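Siham Kamel

OK so I've been promising a thread about moving my mother's recipes out of her head and onto paper, and it's Saturday and the baby is asleep, so let's go. This may get long. Get yourself some tea.

Background for anybody new: my mother has cooked the same rotation of dishes my whole life and has never written down a single one. She learned from my grandmother, who learned from an aunt in Remudia, and at no point in that chain did anybody own a measuring cup.

I started in June with what I thought was a sensible plan. I'd call her, she'd tell me the recipe, I'd type it up. Here is the entire text I got for her lentil soup on the first call: "Lentils, onion, the usual, and then you cook it until it's soup." I love her so much.

So the phone was no good. What you have to do is stand in the kitchen with her while she makes the thing, and you have to be a little bit of a pest. Every time her hand goes toward a pot, you stick a bowl under it and say wait, wait, let me weigh that. She hated this for the first two dishes. By the third she was holding her hand out over the bowl before I asked and looking very patient about it.

The soup, for the record, takes 700 grams of red lentils. I had been making it with maybe half that for years and wondering why mine was so thin!

My other big discovery is that "the usual" means something different in every dish. In the soup it's cumin, turmeric and a bay leaf. In the stuffed onions it's allspice, black pepper and a pinch of cinnamon. In the chicken and rice it's all of those plus dried lime. She was amazed I didn't know this. It's the usual, Siham.
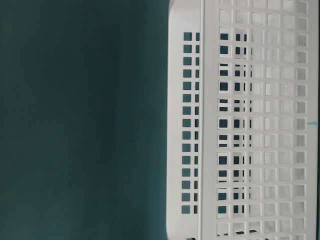

Timing was harder than amounts. She goes by smell and by sound, mostly sound. She'll be in the other room folding something and call out "turn the onions down," and she's right, they've gone from a sizzle to a kind of crackle. I ended up writing "until the sizzle gets sharper" on the card, and my brother says that's useless, and I say my brother should come and listen to the onions.

A few people asked what I'm writing all this in. I tried an app and gave up after a week because my hands were always covered in flour. Now it's index cards and a pencil in the kitchen, and then I copy everything neatly into a notebook at night. The notebook is a Bronberg one my cousin gave me, with nice thick paper that doesn't mind a bit of oil on it (tested by accident, on the very first page).

I put three things at the top of every card: who taught it to her, when we ate it, and what she serves next to it. The last one I nearly skipped and I'm so glad I didn't, because half the time the side dish turns out to be a recipe too. The cucumber thing she puts out with the stuffed onions has been on our table my entire life and I didn't even have a name for it. She doesn't either. It's on the card as "cucumber thing."

We're at 26 dishes now. My mother's own estimate of how many she knows was "oh, ten, maybe twelve." Then she started remembering. There are breads I haven't eaten since I was little. There's a date cookie she only made when we lived on Wusine Street, because the oven there ran hot and she liked what it did to the bottoms.

We've been trying to get those cookies right, by the way. Three batches so far. The second was very close, and the third we left in too long because my aunt called from overseas and you do not hang up on my aunt. My mother wants to try the lowest rack next time and I think she's onto something.

Some of them made her sad, I should say that too. My grandmother's rice pudding took us a whole afternoon, and most of that was sitting down. She'd stir for a while and tell me a story and then forget whether she'd put the rosewater in. We put it in again to be safe. It was very, very rosy and we ate it all.

If you want to do this with somebody in your family, my advice is to start with the dish they make when they're tired. They don't show off with that one, so you get the true version. For my mother it's eggs with tomatoes and a lot of garlic, and it was the first card where she read it back and said yes, that's mine.

Also, ask where they shop! Her chickpeas have to come from Yadav, the little grocery by the train station, and she'll take the bus for them. I'd been buying cans and she had been politely saying nothing about it since I left home.

Baby's up. I'll post the lentil soup card tonight once I've checked my handwriting is readable, and the stuffed onions after that if you all want them. My mother would like it known that you should salt at the end.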